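Tips from my tidy-up robot build, part 7

If your table is shiny, start there. I spent most of July practicing on a plain workbench, felt very clever, and then moved to polished wood and everything went sideways. A glossy top doubles every object, so my picking script (I call it Kotetti) kept going for the reflections! What helped was closing the curtain and turning the ceiling light down a notch.

Use real trash for practice. Tissues, scrunched-up paper, a drink bottle or two - foam blocks are way too easy. Crumpled paper wants a slow close, and I stop mine 8 mm above the tabletop before the last little dip. If you go straight down you'll scratch the finish, and yes, I've had to buy the furniture wax.

Lay bottles on their sides too. They roll, so come at them across the middle.

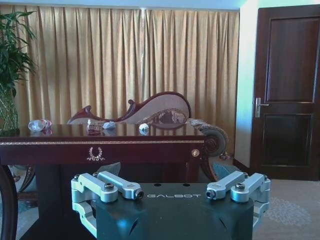
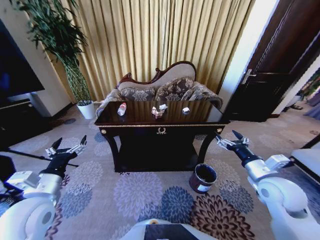 Keep the list of objects short while you're tuning. I run 10 tries on one kind of item, write down the misses in a notebook, and only then swap in something new. My Urnach power supply cost me $285 and I'd buy it again, but the cheap Gerlach cable ties snap if you look at them wrong, so get the fabric kind.

Oh, and vacuum the carpet before every session. Lint gets into wheels like you wouldn't believe - I clean mine with an old toothbrush on Sunday, coffee in the other hand.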